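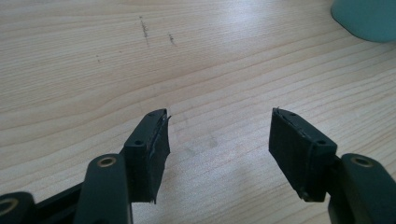 Refinishing a Student Desk Top: Project Report

Oltdale Technical College, Furniture and Materials course
Submitted 05/05/2021

1. Background

The study room on the second floor has wooden tables that are used all day by students from every program. By December most of the tops had marks from cups, pens and laptop feet. The college asked our course whether the tops could be cleaned up and given a new finish instead of being replaced. Our group took one table and used it to work out a method and a price.

The wood is light in color with a fine, close grain. We were asked to keep it that way, so dark stains and tinted oils were ruled out at the start.

2. What we wanted to find out

Our main question was which clear finish holds up best against daily use without turning the wood yellow. We also wanted to know how long one table takes for a group with little experience, and what the whole room would cost.

3. Materials

We compared two finishes. The first was Brostura, a water-based clear coat. The second was Ogbonna hard oil, which is wiped on with a cloth. Both were tested on offcuts of a similar pale wood before anything was put on the table. The offcuts came from the workshop bin and were not all the same age, and this may have affected the color results.

Other supplies were sandpaper in three grits, lint-free cloths, a foam roller, masking tape and a vacuum with a brush head.

4. Method

We cleaned the top with mild soap and let it dry overnight. Sanding was done by hand with a cork block, always along the grain. This was slower than we planned. On a surface this pale, scratches across the grain are hard to see under ceiling lights and easy to see in daylight, so we moved the table next to the window for the last grit.

The top was vacuumed and wiped twice. We put the first coat on in the afternoon and the second the next morning, with a light sanding at 200 grit in between.

Test offcuts were marked on the back and given the same treatment. Each one then had a wet cup left on it overnight, a line of ballpoint ink wiped off after an hour, and a set number of strokes with a scouring pad.

5. Results

The oil was easier to apply and easier to repair. It also made the wood noticeably warmer in color, and the cup left a faint ring on both oiled pieces. The clear coat changed the color very little. It resisted water and ink, but the scouring pad dulled it, and a dull patch cannot be fixed without sanding the area again.

We chose the clear coat for the table. The whole job took 19 hours of work, not counting drying time. More than half of that was sanding.

6. Cost

Replacing all the tops in the room was quoted at $3,010 by Cernness, the college's usual furniture supplier. Our estimate for refinishing the same tops is $2,115, including paid help with the sanding. Without paid help it would be much lower, but the room would be closed for longer.

7. Problems

The roller left small bubbles on the first coat near one corner. We sanded them out and used a brush there for the second coat. The edges of the top were taped too late and some finish ran underneath. It had to be scraped off.

8. Recommendations

Do the remaining tables two at a time during a break. Use a machine sander with dust extraction for the first two grits and finish by hand. Keep one treated offcut with the room records so that later repairs can be matched to it.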